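Skorthorpe workshop records hand-held gripper tasks for warehouse robots

SKORTHORPE — A training workshop in the Skorthorpe industrial park has started recording people doing packing and sorting jobs with hand-held grippers, with the aim of teaching the same jobs to robot arms.

The project is run by Jakby, a small automation company that supplies sorting equipment to parcel depots. Work began in June in a rented unit on the east side of the park. The company said it plans to keep the unit for 13 months.

Workers at the site do not drive a robot during the sessions. They hold a gripper in each hand and carry out a job from start to finish, such as folding a cloth, closing a bag or moving small goods from one bin to another. Each try is saved as a separate recording. The recordings are then used to train the software that will control the arms.

Jakby used remote control for its earlier projects. An operator sat at a desk and steered an arm through each job with a pair of hand controls. The company said that method gave good results on slow, careful work but tied up one arm for every operator. It also took new operators 5 days to learn well enough for their recordings to be kept.

With the hand-held tools, a new worker is usually recording by the second shift, according to the company. Remote control will still be used for jobs that involve heavy loads, and for correcting an arm when it makes the same mistake several times.

The unit employs 28 people on two shifts, most of them part-time. Many came from packing jobs at the nearby Pilkington depot, which cut its evening hours last winter. Pay is by the hour, and Jakby said it does not pay by the number of recordings because that led to rushed work during an early trial.

Shifts are broken into blocks of 30 minutes, with a rest after each block. The company set the limit after workers in the trial reported sore wrists. The lighter of the two gripper models now in use was brought in for the same reason.

A local labor group has asked the company to put its rules on rest breaks and recorded footage in writing. Jakby said workers are given a copy of the footage rules when they are hired and that a version covering rest breaks is being drafted. The group said it would wait to see the text before commenting further.

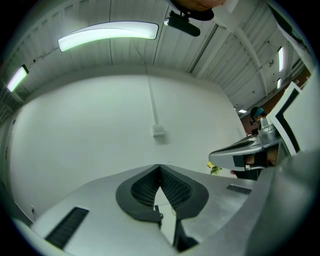
Training at the unit starts with soft items, which the company considers the hardest for its arms to handle. Bags and cloth change shape when they are lifted, and a grip that holds on one try can slip on the next. Workers are asked to bring the pointed nose of the silver-gray gripper in toward the item and to close it slowly. They repeat each job from different sides so that the software does not learn a single approach. Recordings in which the item is dropped are kept and marked, then stored apart from the rest.

The first arms trained on the Skorthorpe recordings are due to be tested at a depot run by Undia, a mail-order company that ships clothing and household goods. The test will cover one packing line on the day shift. Staff on the line will be able to stop the arms at any time and take over by hand.

Undia said no jobs at the depot would be cut during the test. It has not said what will happen afterward.

Jakby is hiring for the evening shift and will hold an open session at the unit on Wednesday. No experience with robots is needed. Applicants should use the side entrance and bring photo identification.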